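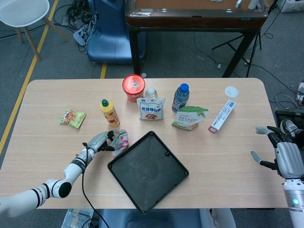 The Semcombe Light Railway was a proposed tram line between the market town of Semcombe and the main-line station at Pekirel, promoted on and off by the county council and never built. It is remembered chiefly for the volume of paper it produced. The scheme was to have 4 stops, the last of them beside the Pellegrini food warehouse, and supporters promised that residents would be able to do their shopping by tram. The council's leaflet on the subject dwelt on small groceries of the sort that fit on a tabletop, a bag of snacks or a yellow squeeze bottle with a green cap, and was silent on potatoes.

Background

Semcombe lost its railway branch when the goods traffic dried up, and was left with a bus that ran hourly in theory. Successive councils agreed that something should be done, and several agreed what it was, though seldom at the same time. The tram was adopted as policy in January, a month in which the bus had mostly failed to get up the hill.

Route and design

The line would have left Semcombe market place, followed the old trackbed to the river and joined the main road for the final stretch into Pekirel. Engineering firm Clekon drew up the plans. Its first design required the removal of 300 parking spaces, and its second, issued after a lively public meeting, required the removal of none but did not reach the station.

Opposition

A petition against the scheme gathered 1,000 signatures. A rival petition in favour gathered 600, and a fair number of people are known to have signed both. Objectors cited noise, cost and the effect on the bus, which until then had enjoyed few defenders.

Abandonment

Government funding was offered on condition that the council match it, and the council declined on condition that the government ask again. The plans were shelved and the trackbed became a cycle path. A tram shelter put up early at the market place is still standing, and is used by passengers waiting for the bus.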